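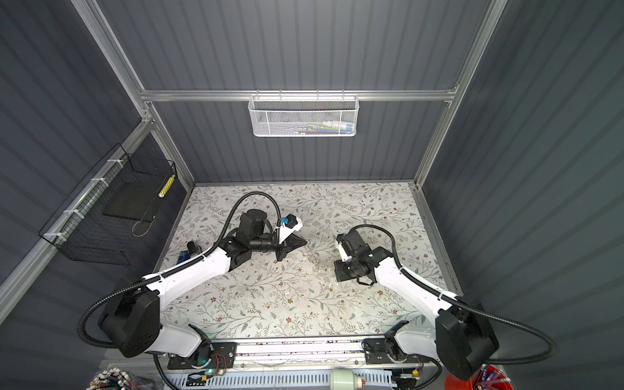
# Chapter 3: Clearing the Work Table

My aunt Nneka Onyeka ran a card and gift-tag shop called Anozie for 18 years, and the first thing she taught me had nothing to do with cards. She taught me to look at the table. I was eleven, I wanted to use the good scissors, and she made me stand there and tell her what was on it (scraps, mostly, and all of them mine!) before I was allowed to touch anything.

I still do it, and I'm going to ask you to do it all through this chapter. Chapters 1 and 2 were about tools and where they live. Now we get to the surface itself, the part that collects everything you cut, tear, trim and drop.

Paper scraps are sneaky. A few little white bits in the middle of a mat look like nothing at all, and on a patterned mat, with vines and small flowers running all over it, your eye slides right past them. Then you lay down a fresh sheet, press on it, and there's a bump in your nice flat card. I once sent out 80 December invitations with a tiny ridge in the same corner of nearly every one. Temitope Ugwu, who shared my bench in those days, noticed before I did and kept quiet until they were mailed. We're still friends, somehow.

So we'll start with scraps, then move on to marks. Darker scuffs tend to gather in the center of a mat, where the hands go, and people scrub at them much too hard. I'll show you a gentler way, plus how to tell a mark that wipes off from one you'll simply have to live with. After that comes my favorite bit, which is getting things up off the table. A mesh basket hung from a rail on the back wall is about as simple as storage gets, and I love it because you can catch the colors through the holes and half guess what's in there without taking it down.

## Before you read on

Go to whatever table you use most and leave it exactly as it is. No tidying first, please! Get a notebook and write down:

- anything smaller than your thumbnail
- any mark on the surface, and where it sits
- anything standing near an edge
- whatever is hanging up, and whether you can reach it from your chair

Keep the list. You'll need it for the sorting exercise in Section 3.2, and again when we get to mats and covers.

## 3.1 Scraps first

Start in the middle and work outward, with a dry hand and a small dish.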